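Nekska Countertop Seed Starting Kit

Home > Growing Indoors > Seed Starting > Kits

In stock. Ships from our Corenton warehouse, usually next business day. Orders in before noon go out same day if we can manage it.

The short version

Kit for starting vegetables, herbs and flowers indoors before the weather lets you plant outside. Heat mat, thermostat, clear dome, cell packs, bottom tray, plant labels. No light included, see below. Sized for a kitchen counter or a shelf. You supply seed, starting mix and a bit of patience with peppers.

We sold the older version for three seasons. Same idea, better thermostat, and the cord is longer because everybody asked.

What's in the box

Heat mat, waterproof face, wipes clean
Plug-in thermostat with soil probe
Clear vented dome, two sliding vents
Cell packs, enough to fill the tray
Bottom tray, no holes
100 plant labels, blank, take pencil or grease pen
Instruction card (the long version is on this page, the card is tiny)

Not in the box: seed, mix, light, fertilizer, watering can.

Choosing your mix

Use a seed starting mix. Not garden soil, not the heavy potting soil left in the garage since last spring. Fine texture, no big chunks of bark. If it comes bone dry, wet it in a bucket first with warm water and let it sit till it feels like a wrung-out sponge. Dry peat in a cell will float your seeds right off the top. Ask me how I know.

Fill cells to the top, tap the pack on the counter, top up again. Don't mash it down with your thumb.

Sowing

Two seeds per cell for most things. Snip the weaker one later, don't pull it, pulling wrecks the roots of the one you want. Big seeds like squash, one per cell is fine.

Depth -- twice the thickness of the seed is a decent rule. Lettuce, snapdragon and petunia want light, so press them on the surface and leave them uncovered. Read the packet. The packet usually knows.

Label right away. You will not remember. Khrystyna Stasiv on our order desk grew a whole pack of mystery tomatoes last year and is still guessing at half of them.

Heat

Mat goes under the tray, probe goes in a cell, thermostat goes where it won't get splashed. Tomatoes, peppers, eggplant and basil like it warm. Lettuce, spinach and most of the cabbage family don't need the mat at all, and lettuce will sulk if the soil gets too hot.

Put the probe in the mix, about halfway down. If it's dangling in the air the mat will just run and run. This is the number one support call we get.

Turn heat off once most of the seedlings are up. Warm roots and a dim room make tall floppy plants.

Dome

On until you see green. Then crack the vents for a day or two, then off completely. Leaving it on too long is how you get damping off, where the stems pinch in at the soil line and the whole thing falls over overnight. There's no fixing it once it starts. Pull the sick ones, get some air moving, water less.

A little fog on the inside is normal. Rivers running down the inside, open the vents.

Light

A sunny south window can work for basil and lettuce. For tomatoes and peppers in late winter you really want a light. Hang it a few inches above the leaves and raise it as they grow. Fourteen to sixteen hours on, then off. They need the dark too.

We carry the Pillia shelf light, which fits over this kit without the dome. Any decent LED shop light will do the job tho, and we'd rather you used one you already own.

Watering

From the bottom, once they're up. Pour water in the tray, let the cells soak it up, dump whatever's left after half an hour. Cells sitting in water all day will rot. Lift a pack now and then and learn what dry feels like versus wet. Works better than poking.

Before they sprout, use a spray bottle on the surface. Gentle.

Feeding

Nothing until the first true leaves (second set, the ones that look like the actual plant). Then a liquid fertilizer at half strength once a week.

Potting up

When roots show at the bottom of the cell, move up. Tomatoes can go in deep, right up to the lower leaves. Peppers, same depth they were. Hold seedlings by a leaf, never the stem. A leaf grows back.

Hardening off

Everyone skips this one. Don't. Start with an hour or two outside in shade, out of the wind. Add a bit more every day for a week, working up to full sun and then a night out. Bring them in if frost is coming. A plant that has lived its whole life on a counter will scorch white in one sunny afternoon.
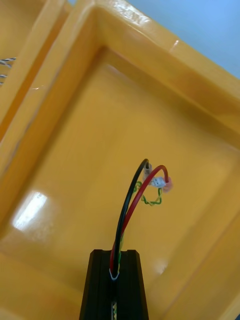 Cleaning and storage

Between batches, knock out the old mix and scrub everything in warm soapy water. Then a soak in one part bleach to nine parts water, ten minutes, rinse well, air dry. Old mix stuck in the corners carries over whatever was wrong with last year's plants. An old toothbrush is good for the cell packs.

Unplug the mat before wiping it. Store it flat or loosely rolled, never folded -- a crease can break the heating wire and we can't cover that. Keep the dome out of direct sun in the off season, clear plastic goes brittle. No dishwasher for any of it.

Questions we get

Can I run two mats off one thermostat?
No. One mat each.

Can the mat go on a wood table?
Put something under it. A folded towel or a cork board. Same goes for stone counters, which pull the heat away.

My peppers aren't up and it's been two weeks.
Keep waiting. Three weeks is not strange for hot ones. Check the probe.

White fuzz on the soil?
Usually harmless mold. Vents open, less water, scrape it off if it bugs you.

Are parts sold separately?
Yes, all of them. Domes and cell packs are on the Replacement Parts page. Thermostats too but call first, stock comes and goes.

Can I use it for cuttings?
Sure. Dome on, mat on low, keep out of direct sun.

Customer notes

"Third year with Nekska stuff. Thermostat is much easier to read now. Cell packs a little thin but they lasted." -- Amber Garside

"Had zucchini up in four days. Too many zucchini. Take a star off for the instruction card, print is way too small." -- Suleiman Nnaji

"Bought it for my classroom, kids did all the sowing. Some cells got nine seeds. Everything came up anyway." -- Refilwe Ngubane

Warranty and returns

Mat and thermostat covered for 2 years from purchase. Dome, tray and cell packs for one season against cracks out of the box. Keep your order email, that's your proof.

Returns within 30 days, clean and dry please. We had one come back full of soil on a Wednesday and it took till Friday to find the thermostat.

Shipping damage, send a photo of the box and the part and we'll get a replacement moving. No need to send the broken one back.

Orders of 3 kits or more ship free. Schools and community gardens, write to Khoa Vi at the order desk for the group price sheet. We close the list for spring delivery at the end of October so get in before then if you need a lot of them.

Goes well with

Pillia shelf light
Jibrin starting mix, small bag and large bag
Replacement cell packs
Long-spout watering can
Extra plant labels, pack of 100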